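Caderno da bancada, junho, manhã

Regras de trabalho na célula, segunda versão

Passei a limpo o que ficou combinado com o Aleksi Lahtinen depois da revisão de maio. A primeira versão tinha páginas demais e cada um lia a sua parte. Fica só o que se usa no dia a dia. O resto continua na pasta do projeto Zuvell, para quem precisar do histórico.

1. Velocidade

Com gente por perto, o braço anda a 10 por cento da velocidade nominal. Vale para ensino manual, troca de recipientes e qualquer teste de trajetória nova. Os 100 por cento só com a área livre e uma pessoa com a mão no botão de parada. Quem muda o valor escreve a mudança aqui, com a hora e a inicial. Na semana passada encontrei o limite alterado duas vezes sem anotação.

2. Quem pode entrar na área

Uma pessoa opera, as outras avisam antes de chegar perto. O aviso é em voz alta e espera resposta. Se for preciso abaixar ao lado da mesa para mexer em cabo, parafuso ou pé de apoio, o operador suspende o programa, confirma na tela e só então responde "pode". Pausa do programa não vale como bloqueio. Para desmontar qualquer coisa do braço, desliga-se no quadro e põe-se a etiqueta.

A Lucero Ñahui pediu que isso valesse também para visita da Totcombe. Concordo, já está incluído.

3. Registro de ciclos

O contador marcava 3.099 quando abri o turno. Anotar sempre na abertura e no fechamento. Faltam três fechamentos em maio e não dá para reconstruir, deixei as linhas em branco com um traço. Não preencher por estimativa.

4. Inspeção da garra

Antes do primeiro ciclo:
- passar o pano seco nos dois dedos, procurar lasca ou rebarba na ponta;
- abrir e fechar em vazio, ouvindo;
- conferir o aperto dos parafusos com a chave da gaveta de cima;
- olhar se o cabo do punho tem folga no giro completo.

Se um dedo estiver marcado, troca-se o par. A planilha da Pelel tem a referência da peça, e a encomenda passa pelo Aleksi.

5. Recipientes e borda da mesa

Em cima da mesa ficam só os recipientes da tarefa. A cesta preta vazada vai um pouco recuada da borda da frente. A caixa translúcida pede mais cuidado na aproximação: a parede deixa ver a madeira por trás e é fácil julgar mal a altura da aba. Fazer a descida em dois passos, parar acima da aba, conferir, continuar. O poste de alumínio e a braçadeira preta contam como obstáculo fixo no modelo da célula. Se alguém mudar a posição deles, o modelo é refeito antes de rodar.

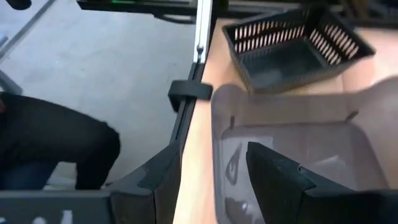
6. Pendências

- Repintar a linha do piso. A medida da distância ainda é a da mesa antiga.
- Perguntar na Oakley se o botão de parada sem fio pode ser usado junto com o fixo. Até lá, só o fixo.
- Lucero vai traduzir os itens 1 e 2 para a folha da porta.
- Revisar o item 3 quando o registro automático estiver funcionando. O Aleksi diz que está quase pronto.

Próxima leitura conjunta destas regras no começo do mês que vem, antes da troca de tarefa. Quem tiver correção escreve na margem e assina.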